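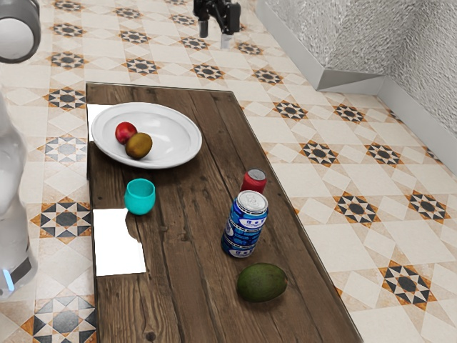
4 min read

Plank tabletops need more care at the seams than anywhere else. A finish that holds up well on the flat of a board will usually fail first where two boards meet, where the wood moves with the seasons and crumbs collect. On a dark brown, weathered top with visible knots and darker seams, early wear is hard to see, so inspect with a flashlight held low across the grain. Dull streaks that follow a seam mean the finish has thinned.

Routine cleaning. Wipe with a cotton cloth, damp but not dripping, along the grain. Dry at once with a second cloth. Clear the seams with a soft brush before wiping, or the grit turns to paste and sets in the gap. A wooden toothpick will lift what the brush leaves. Do not use a knife point. Avoid vinegar on oiled tops; it strips oil and leaves pale spots.

White rings. These are moisture held in the finish and will often fade within a day. If the ring remains, lay a dry cotton cloth over it and pass a warm iron across for no more than 2 seconds at a time, steam off. Check after each pass. Dark rings have reached the wood and need sanding.

Sticky spots. Dried soda and fruit juice soften with warm water and a drop of dish soap. Hold the cloth on the spot for a minute, then wipe. Repeat if needed. Scraping removes finish along with the sugar.

Re-oiling. A kitchen table in daily use needs oil twice a year. I do ours in May and again when the heat comes on. Sand lightly with 320 grit, vacuum, and apply a thin coat with a lint-free rag. Wait 18 minutes and wipe off everything that has not soaked in. Oil left standing in the seams stays gummy for weeks. Spread used rags flat outdoors until fully dry and stiff; a wadded oily rag can catch fire without a spark.

Loose knots. Press each knot with a thumb. If it moves, run thin wood glue around the edge, wipe the surplus, and cover with wax paper and a flat weight overnight. Small voids can be filled with tinted epoxy, leveled after it cures.

Movement. A solid top swells and shrinks across its width. Screws into the base should sit in slotted holes. If a board has cupped, check first that the screws can slide. Tightening them against a cup is a common cause of splits.

Keep the table away from heating vents, and lift hot pots onto a trivet with feet, so that air can pass underneath.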